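Falum opens manipulation lab to visitors for appliance demonstration

22 April 2023

Falum held an open afternoon at its manipulation lab on the MacLeod site, with a program built around one household task: moving a plate in and out of a microwave oven with a robot arm. Visitors were admitted in small groups and stood behind a taped line. Each session ran through the same three stages, which were opening the door, handling the plate, and working the controls.

The demonstration belongs to Jindix, the company's project on kitchen appliances that have not been modified for robots. Vernon Lapointe, who leads it, told the first group that the team had ruled out fitting handles, markers or powered hinges to the oven. "If we change the appliance, we are measuring our own bracket," he said. The arm carries a two-finger gripper, and the same fingers are used for every stage of the task.

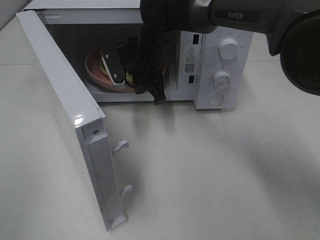

Lapointe spent most of his talk on clearance. A cavity opening leaves little room above a plate, and the arm has to come in at an angle that keeps its wrist clear of the door on one side and the control panel on the other. The planner treats the open door as a fixed obstacle once its angle has been estimated. If the door moves during a run, the run is stopped and logged as a failure, whatever happens to the plate.

The software side is handled by Tevumine, a control package Falum has developed in-house. It takes views from a fixed camera and from a second camera at the wrist. According to Lapointe, the fixed view is used for the approach and the wrist view for the last part of the motion, when the arm itself blocks much of what the fixed camera can see.

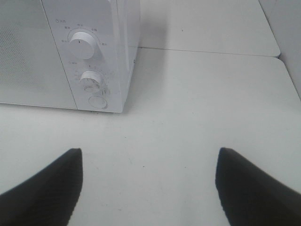
Controls were covered by Fergal Lenihan, a test engineer, who described them as the slower half of the project. A dial has to be held on its axis while it turns, and a small offset in the grip makes the fingers slip. The oven on the bench has two dials, one above the other, with a round push button beneath them. Lenihan said the button is the simpler target, as it calls for a straight push with one fingertip, but the approach must be close to square or the finger slides off the face. Small gray markings on white plastic also give the vision system little contrast to work with, and the team has been adjusting exposure settings between test series.

Falum gave out a one-page sheet of results at the door. It lists 1743 logged attempts since the start of the project, of which 844 were completed from start to finish with no operator input. An attempt counts as completed only if the plate is set down flat and released. The sheet does not separate results by plate type or load, and Lenihan said a fuller breakdown is being prepared.
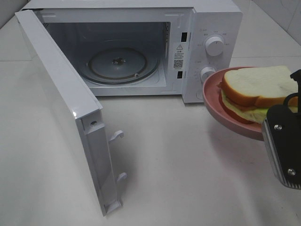 Questions from visitors dealt mainly with food. Lapointe said a loaded plate changes the problem in two ways: the weight shifts the plate in the grip, and the load limits where the fingers can go. The controller therefore caps acceleration and limits tilt to 4 degrees during transfer. Liquids are outside the current scope.

Asked about cycle time, Lenihan said speed was not being tuned at this stage and that the arm was running well below its rated limits for the open afternoon. Falum plans to add 3 more oven models to the test series in August, including one with a drop-down door. A second open afternoon will follow once those runs have been logged.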